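Re: [swap-list] bottles for the July ride

Booker Begay wrote:
> Are we still doing drinks at the Palma stop? I can bring 280 cups.

Yes please, Booker! Bring them all (it was so hot at the top last year, remember?) and I'll do the ice.
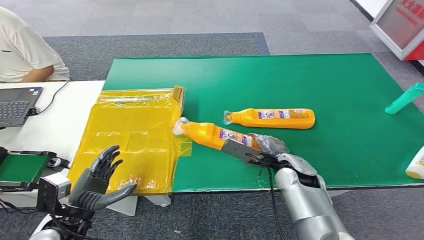
Drinks are the easy part, the route still needs a second marshal at the bridge. Manon has the morning, so who wants the afternoon? I'd also love more of the orange bottles with the clear caps, they're easy to spot in a cooler.

Tamsin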